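A Visit to the Nedeljković Bag Workshop, Nustthorpe

Reet Grigaitė had told us to come in by the yard, since the street door sticks in October and stays bolted until spring. We were there just before ten. The bus from Brultelberg takes longer than the timetable says because it waits at the level crossing, so anyone planning the same trip should take the earlier one.

The workshop is on the ground floor of an old dairy. It makes bags, pouches and small covers out of corduroy, canvas and wool felt, and it also takes in repairs. On open days visitors walk through in small groups. Ours was led by Borislav Dimitriou, who runs the cutting table and has been with the firm since it moved to Nustthorpe. The tour is free. There is a charge of 2 euros for coffee, which comes with a biscuit.

The fabric store

We started in the fabric store, a narrow room with shelves to the ceiling. Corduroy takes up one entire wall. Borislav pulled down several rolls and had us feel them with our eyes closed. The number of ribs to the inch is called the wale, and a low number means wide ribs. Needlecord is at the other end and feels almost like velvet. For bags they like something in the middle. Very wide ribs make the seams bulky, and very fine ones wear smooth at the corners.

Rolls are stored flat. If they stand on end the fabric slumps and the pile gets crushed at the bottom, and steaming does not always bring it back. He showed us a length of olive cloth where this had happened. They use it for testing thread tension now.

The offcuts go into sacks by color. Schools can collect them free if they call ahead. Visitors can buy a mixed sack at the end of the tour, and several in our group did.

Cutting

Corduroy has a direction. Stroke it one way and it lies smooth, stroke it the other way and it drags. It also changes shade depending on which way up it is, so every piece for a bag has to be cut facing the same direction. Borislav cut two squares from one roll, turned one of them around and laid them side by side. From the doorway they looked like two different browns. A customer once sent back a bag for this reason, he said, and the customer was right.

The patterns are card, with holes punched along the edges for chalk marks. A few of the older ones are soft from use and have been backed with tape. The firm's best seller is a drawstring shape called the Jokell, which has not changed much since it was first made. It uses more cloth than you would guess because of the gathering at the neck.

We were not allowed to use the rotary cutter. We were allowed to chalk around a pattern and cut it out with shears, and most of us found that thick corduroy creeps under the blades. The advice was to keep the lower blade on the table and not lift the cloth.

Knots and closures

After cutting we moved on to closures. This was the part I had come for, as I have an old drawstring bag at home that will not stay shut. The workshop uses twisted cord for tying and keeps it in brown, black and a dark green. Twisted cord grips itself better than braided cord, and a knot in it holds with less pulling. The drawback is that the cut ends unwind. They bind them with thread before anything else is done.

Gathering the fabric evenly before tying is harder than it looks. Corduroy wants to fold along its ribs, and if you let it do that all the way around you get neat pleats and a tidy neck. If you fight it you get a lump on one side. Mine had a lump. Borislav undid it and had me do it again, starting from the seam.

The brown corduroy-like piece on the flowered surface by the blue tiles was tied with twisted brown cord, and a black strap hung from the knot. The ribbing was fine, and it had a few loose fibers at the tip.

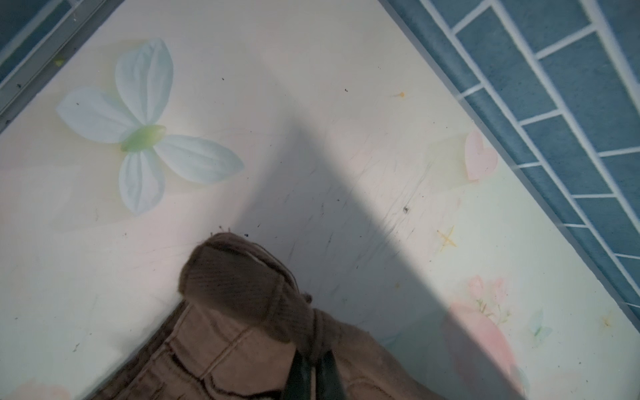

Repairs

Repairs are done in the back room by Reet Grigaitė. She had a tray of work waiting and went on with it while she talked. Most of what comes in is straps. A strap seldom breaks in the middle. It goes where it meets the bag, usually because the stitching was put through a single layer of cloth. Her fix is to open the lining, put a patch of canvas behind the place, and sew through everything in a box with a cross in it.

Someone asked about cleaning corduroy. Her answer was to brush it dry first with a soft clothes brush, along the ribs and then against them, and only then to think about water. If it has to be washed, turn it inside out and use cool water. It should never be ironed from the front. To lift flattened pile she holds the piece over a steaming kettle and brushes it while it is still damp.

Loose fibers should be snipped and never pulled. On cheap corduroy a pulled thread can take a line of pile with it, and then you have a bald rib.

She charges by the job and writes the price on a card before starting. The repair book for this year had reached number 127 on the day we visited. Work is usually ready within 2 weeks, longer before Christmas.

The shop

The tour ends in the shop, which is one counter and a rail. There were Jokells in several sizes, some pencil rolls, and a basket of seconds with small faults marked by a pin. I bought a pencil rust-colored roll with a crooked seam and a yard of the twisted cord. Card payments were not working, so bring cash.

Practical notes

Open days are held from October to March. Places are limited and have to be booked by phone, as the email address on the leaflet is an old one. Allow a full morning. The floor is stone and cold even with the heaters on, so wear thick socks.

Children are welcome from school age. They get felt to work with, and blunt needles. The yard has room for a few cars, but the gate is narrow and larger vehicles do better on the road by the church. There is one step at the yard door and another down into the back room.

The return bus leaves from the opposite side of the square, outside the pharmacy.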